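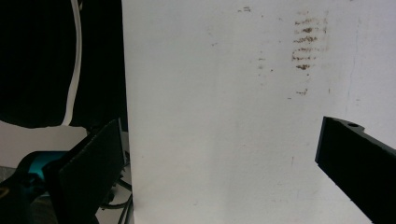
4.2 Cleaning the white panels

Applies to all Kasden upright panels with a matt white face. Clean the panels before fitting them to the base rail. Marks are harder to reach once the side clamps are on.

You will need: two soft cloths, a bucket of lukewarm water, mild washing-up liquid, a melamine sponge (part no. 428).

1. Stand the panel upright against a firm support, face outwards. Move any fabric or cords clear of the working edge.

2. Wipe the whole face with a dry cloth, from top to bottom. This removes loose dust and some of the grey scuffs.

3. Look along the surface from one side and note any brown smudges, specks or streaks that remain.

4. Dampen the second cloth with water and a little washing-up liquid. Wring it out well.

5. Dab each smudge from its outer edge towards the centre. Do not rub across a group of marks, as this spreads the haze.

6. If a mark is still visible after 3 passes, use the damp sponge with light pressure. Rinse the sponge between marks.

7. Wipe with clean water and leave to dry standing up.

CAUTION: Do not use solvents, scouring powder or glass cleaner. They leave shiny patches on the matt coating which cannot be removed.

CAUTION: Keep water away from the cut edges. The core swells if it gets wet.

Note: Thin vertical lines in the face may be scratches in the coating. Cleaning has no effect on these. See 4.3, Touching up.

Note: Wear clean cotton gloves when carrying the panel to the rail (section 5).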